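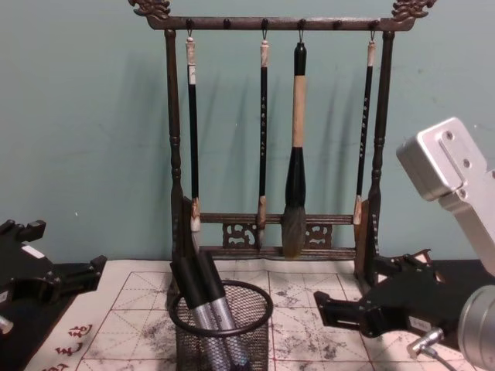 6 min read

2020-07-16
By Kumaresan Naidu

Brush table, what we've got, what we need

Quick one this time as I've got the Grondton order to finish and the newsletter goes off tonight. Several of you asked for a proper write-up of the brush table after the last issue, where I gave it two lines and got one of them wrong. So, properly.

The rack first. Dark wood, turned posts, a dragon head at either end of the top bar. Came to us from the Reddy house clearance in January, in a box with a lot of other things we didn't want (still have the fish kettle, if anyone's after one). I paid 29 pounds for the lot and I'd have paid that for the dragons. It has little hooks under the bar and the brushes hang off those with their tips down. There's fretwork along the bottom, cloud-ish scrolls, and it collects dust like you wouldn't believe. An old soft toothbrush does it. Not furniture polish please, whoever that was. It went sticky and took me an evening.

Four brushes on it. The two at the left are the slim ones with black shafts, one has a white tip and the other has a line of small white characters down the side. Those are the ones beginners should reach for. Then the big one, thick bamboo handle, dark grey tuft, broad as you like. Everybody wants the big one. Fine, have a go, but not on your first evening and not on the good paper, it drinks ink and you'll be through a whole sheet in two strokes. I did exactly this in front of the Hilon group when they visited and had to pretend it was a demonstration.

WASHING. Sorry to go on. Cold or just-warm water, never hot, hot gets at the glue. Keep the tuft pointing down the whole time so the water runs away from the handle and not up into it. Press gently from the top of the hair to the tip between finger and thumb, keep going till it runs clear. It takes longer than you think, especially the big one. The grey water stage goes on and on, and then you think it's clear and you squeeze and out comes more. No soap unless the ink has dried in, and then only a dab of the plain stuff by the back sink. Blot on a rag. Shape the tip back to a point with your fingers. Hang up by the loop, on its own hook, tip down, with a gap either side so they're not touching.

Please don't stand them in water jars. Please don't put them back in the plastic tubes wet. We lost a lovely goat hair one that way before any of us knew better, it went mouldy right up inside the ferrule and half the hair came out in one go.

If the loop's broken, tell me and I'll tie a new one. Waxed thread, thirty seconds. Don't balance it across the knobs and hope.

The writing cloth. This is the big gridded one that goes across the table. For anyone new, it's the sort you write on with plain water, dark strokes come up as if it was ink and then fade off as it dries. Brilliant for practise, no mess, no paper used. I ordered ours through Stemgate at 23 pounds, which I thought was steep until I worked out how much paper we'd been getting through. Rules for the cloth are short:

Water only. No ink on it, not even thinned. An inky brush that's "mostly clean" counts as ink.
Let it dry flat before rolling. Roll it, don't fold it. A crease stays in and your strokes will jump every time they cross it.
No mugs on it. I know. I'm as bad as anyone.

The squares are there to help you keep your characters the same size and sat in the middle. One character to a square to begin with. If it's coming out squashed against the bottom, you're starting too low, go up a bit more than feels right. A few of you have been writing very small in one corner of each square like you're frightened of it. Fill the thing! It's only water.

The mesh cup. Black wire one, lives at the front of the table. It's a handy size and it doesn't tip, and that's all I ask of it. Things go back in it at the end, not in pockets. I found one of our pencils at home in my coat last month so this is aimed at me too.

Other bits from the table, in no order.

Paper. We are down to 139 sheets of the practice weight and I'm not reordering until the autumn, so use both sides. Water cloth for warm-ups, paper for when you mean it. The good paper is in the flat drawer and is for finished pieces only, ask first.

Ink. Bottled for the moment. I do want to get us grinding our own again as it slows everyone down in a good way, but the stone we had is chipped and was leaving grit in the ink, and grit in the ink means grit in the brush. If anybody has an inkstone they don't use, doesn't matter if it's plain, I'd be very glad of it.

Sitting. Chair in, both feet down, forearm off the table for anything larger than a thumb. People keep leaning on the wrist and then wonder why the long strokes wobble. Hold the brush upright, further up the handle than you'd hold a pen. It feels daft for a week and then it doesn't. The slim brushes are better for learning this on, the big bamboo one is heavy enough that you end up gripping it like a broom.

What to practise before next time: the long horizontal, the long vertical, and the dot. Yes, still the dot. Press, small turn, lift. If you do nothing else do a row of dots. A row of good dots is harder than it sounds and I can't do one reliably either, mine go a bit tadpole by the end of the line.

If you haven't got a brush at home, use a cheap round watercolour one and a bit of slate or a paving slab outside, with plain water. Works a treat in this weather, and the dog can't eat it. I did an entire line of poetry on the back step and was rather pleased with it, gone by the time I'd fetched anyone to look.

Someone asked if they could buy a rack like ours. I haven't seen the same one anywhere. You don't need dragons though. A bit of dowel across two uprights and a few cup hooks will do the job perfectly well, make it tall enough that your longest brush hangs clear of the bottom, and heavy enough in the base that it doesn't go over when you pull one off. Mine at home is a towel rail. Leave the hooks far enough apart for the fat brushes, that's the mistake I made, I've got room for slim ones only and the others live on a nail.

And a question for you lot. Do we want a second cloth? There's a smaller one with larger squares that would suit the children's hour better than the one we've got, they find the present grid fiddly. We could keep it rolled up with the first. Say yes or no by replying to this, and if it's a yes I'll put it on the same order as the thread and the new rags.

Rags! Bring rags. Old cotton T-shirts are best, cut up, no fluff, no towelling. Towelling drags the hairs out. Leave them in the bag under the back sink and I'll wash the lot together.

Think that's it. Spelling mistakes are mine, will fix them in the printed one if I rememeber.

Kumaresan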